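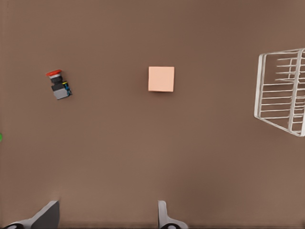 Figure 4.1 A simulated tabletop from the robot's own point of view. The tips of the open gripper are at the bottom; an emergency-stop button, a cube and part of a wire rack lie within view.

Chapter 4
Gathering Examples

Pick up a pencil and put it down again. You did that without a plan you could write out, and yet you could do it a hundred times in a hundred slightly different ways. How would you hand that skill to a machine? In Chapter 3 we tried to write down the rules, and by the end our list for picking up one small block ran to 15 steps and still failed when the block was turned the wrong way. Now we try something I find far more exciting. We show the robot what to do, many times over, and let it find the pattern.

Each showing is called a demonstration. A person guides the robot through the task from start to finish while the computer keeps a record of what the camera saw and how the arm and gripper moved, moment by moment. Put enough demonstrations together and you have a data set, and a data set is something a learning system can chew on!

Look again at Figure 4.1. Suppose the task is "pick up the cube." The cube sits well apart from its neighbors and nearly square to the view, so a person steering the gripper would find this an easy start. But what should the system learn from it? It might learn that the peach-colored thing is the target. It might just as well learn that the target is always near the middle of the view, and then it will close its fingers on thin air the first time somebody moves the cube to one side. A single picture can't tell these two lessons apart. A varied set of pictures can, and this is why so much of the chapter is about variety.

The Skillthorpe set, which we will use in all the exercises, was put together by Nurhan Eren and her students. It holds 1223 demonstrations, all made in simulation. Their first version had 700, and it looked fine on paper. Then the team tried the trained system on new layouts and found that it did well with the cube in some spots and badly in others. When they plotted the starting positions, a whole corner of the table was bare! The people steering had been choosing layouts that felt comfortable to them. You will make the same plot yourself in Section 4.3, and I hope you enjoy the moment when the gap jumps out at you.

Working in simulation has some lovely advantages. You can reset the table in an instant, move the objects wherever you like, and try a risky grasp without breaking anything. It has a price too. Simulated light is often softer and more even than the light in a real workshop, and simulated contact between finger and object is only a good guess at the real thing. Section 4.5 takes up that problem.

Before You Read On

Choose a simple task you can do with one hand, such as stacking two cups. Do it 3 times and write down everything that changed between one try and the next, including where your hand began. Keep your notes. We will come back to them in Section 4.2.

Words to Know

demonstration, data set, starting position, variety, simulation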